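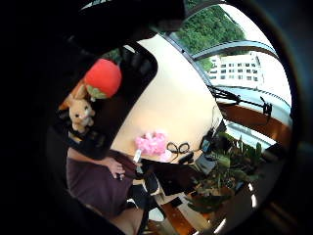 Abdelkrim Tawfik wrote back after our last update to ask whether the soft toys were getting any use or just sitting on the shelves. Fair question, and the answer is a good one!

Cestcombe study rooms, progress to 03/10/2024

We now have 26 rooms set up out of the 59 in the grant, and the strawberry and bunny plushes have been the best thing we ordered (I had my doubts). Residents set them out near their desks, and on the Sinetstead side they get swapped from room to room. The fluffy pink things are popular too, so we'd like more of those.

Window desks went first, as agreed. People love working by the daylight with the trees outside, and 2 of them have asked to stay on through April.

Still open: cables. They end up coiled on the desks, and the clips from Zindgate came in the wrong size. Replacements are on order and will go into the next 4 rooms first. Spending is on plan, and the shelf budget has a little left over that we'd love to put toward lamps, if you're happy with that.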